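### 3.2 Gripper build

The hand-held gripper was built in the shared workshop at Tukivside by Kerubo Nyamweya and Salim Tanui. 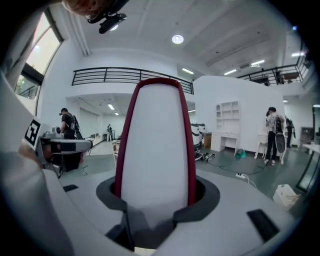

**Figure 2.** Gripper held in the workshop, finger pointing up. The square marker is on the opposing jaw, at left.

The upright finger has a pale, flat face with a dark red rim and rises from an oval slot in the white housing. We printed the rim separately so that a worn one could be swapped without taking the jaw apart. The full tool took 31 hours to print and weighs 147 g without the camera. Two earlier housings split at the slot, and the wall there was thickened before the trials in Section 4.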